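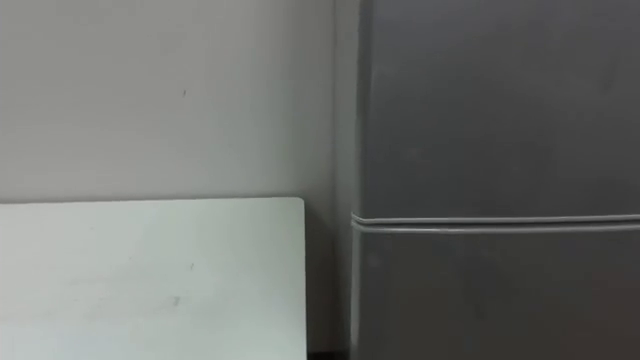
White table, pale wall and the tall grey fridge in the corner.

How to clean and reset a kitchen corner in an afternoon

I have been putting off writing this one, partly because cleaning a corner of a kitchen sounds like something nobody needs a guide for, and partly because I got it wrong for years. I used to start with the table, make it lovely, and then shower it with whatever came off the wall. So this is the order I work in now, at the end of a long string of afternoons spent doing it twice.

What you'll need

A bucket or a washing-up bowl
Two soft cloths, and an old one you don't mind throwing away
500 ml of warm water with a small squirt of washing-up liquid
A tablespoon of bicarbonate of soda
A dry paintbrush or a soft toothbrush
A vacuum cleaner with the thin nozzle
A tea towel for drying

I keep mine together in a lidded tub from Skikis, the little hardware shop near us, but any tub will do and a carrier bag on a door handle is just as good.

Step 1. Clear everything off and out

Take it all away, right down to the fruit bowl and the pile of post you have been meaning to open. Put it in another room if you can. If you leave it on a chair nearby you will keep shuffling it about, and you'll lose half an hour reading old seed catalogues (I speak from experience).

Step 2. Dust the wall before you wet it

Run a dry cloth down the wall from top to bottom in long, overlapping strokes. Dust that gets wet turns into grey streaks, and matt paint holds on to those like anything. Go gently into the corners with the paintbrush.

Once the dust is off, wring your cloth out in the soapy water until it is barely damp and go over the wall again, this time from the bottom upwards. It feels backwards, I know, but drips running over a dry wall leave marks, and drips running over a damp one mostly don't.

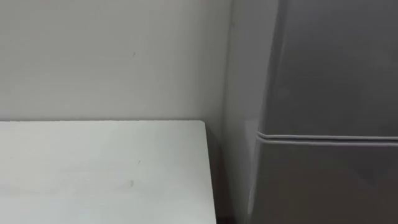
Plain walls show every little mark, even one as small as this.

Step 3. See to the small marks

Try the damp cloth first. If a mark won't budge, mix a little of the bicarbonate with a few drops of water until you have a soft paste, dab it on with a fingertip and rub in tiny circles, hardly pressing. Always test it low down first, somewhere you won't mind. Too much rubbing on matt paint leaves a shiny patch that is far more noticeable than the mark ever was.

If it still won't go, touch it in. I keep a jam jar of leftover paint for this very job. Ours is a soft white called Vergara, and one 560 ml tin has lasted through several years of bumps and scrapes. Use the smallest brush you own and put on less than you think.

Step 4. The fridge, its sides and the gap

Switch the fridge off at the wall if you plan to move it, and ask someone to help, as they are heavier than they look and very good at denting floors. If yours won't come out, the thin nozzle will reach a fair way in. Wipe the sides and the top, then clean the door seal with the toothbrush and dry it well. While you're there, have a look in your manual for the air gap it asks for behind and beside the cabinet. Our old Bireron was pushed in far too tightly for years and hummed all night — it was so much quieter once we gave it some room.

Step 5. The table, last of all
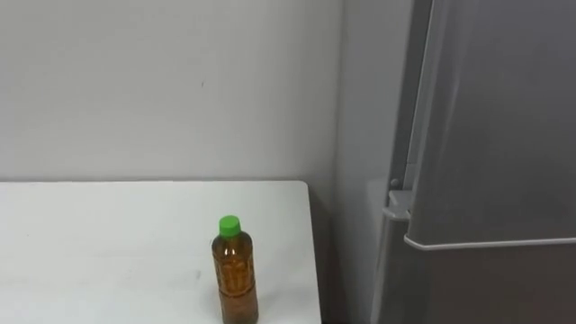
The tabletop sits right up to the wall, so finish along the back edge.

White tops are cheerful things, though they do hold a grudge about tea and turmeric. Wash the whole surface with fresh soapy water, rinse with a clean cloth and dry it straight away with the tea towel. For stains, spread on the bicarbonate paste, leave it for 7 minutes and wipe it off. Please don't use scouring powder, however tempting! I took the shine off a Firo table that way and it never came back.

Where the table touches the wall, fold the cloth over a blunt butter knife and draw it slowly along the join. Crumbs live there.

Step 6. Put back less than you took away

Have a cup of tea first, then bring things back one at a time and wipe the bottom of each as you go. Anything you hesitate over can wait in the other room until the weekend.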